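Re: [portable-audio] Estevura desk amp, worth the money?

I'm going to be the wet blanket again, sorry. I've had the Estevura on my desk since June and I can't hear what half this list is hearing.

Someone wrote earlier:

> The first 13 hours are rough but after that it opens right up.
> Treble goes silky and the hum on the left channel disappears.
> I paid 1,449 and would pay it again tomorrow.

A hum on one channel is a fault. If it went away by itself, my money would be on a plug that got nudged, or a power board that got moved. Mine hummed too, out of the box, and it stopped when I ran the amp and the computer off the same outlet. No hours required. Unplug it from that outlet and the hum comes straight back. 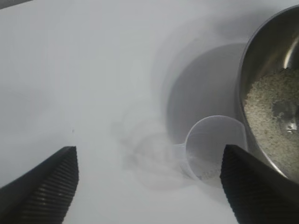

White tabletop, black ribbed fingers either side.

As for the silky treble, I borrowed a Barbosa from a mate at work, matched the levels with a test tone and a cheap meter, and had my partner swap the leads while I sat facing the other way. We did 20 goes. I picked the Estevura 11 times. You could do that with a coin.

> The Irimance cable is what really brings out the centre of the
> soundstage. Don't judge the amp on the stock lead.

So now I need a cable as well? The shop in Pakville quoted me 2,000 for amp and cable together, and when I asked what the cable did, the bloke said it was "more honest". I asked what colour my old one had been lying about and he went to serve somebody else.
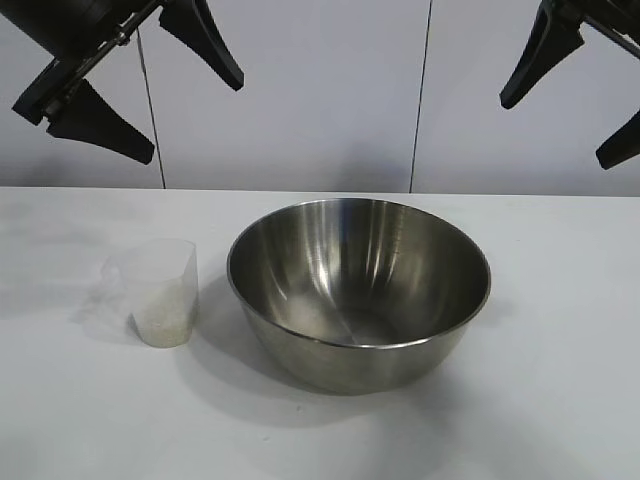
Steel mixing bowl and clear plastic cup on the table, grippers overhead.

To be fair to the thing, the volume knob is lovely and there's no hiss with sensitive earphones, which I can't say for my old one. It also runs cool. If it cost a third as much I'd recommend it and shut up.

But if anybody has done a level-matched comparison and got a different result, post the numbers and how you set the levels. By ear doesn't count. I'd also like to know whether the later units still have that loose headphone socket, as mine crackles if I turn my head and the warranty people have gone quiet.

Cheers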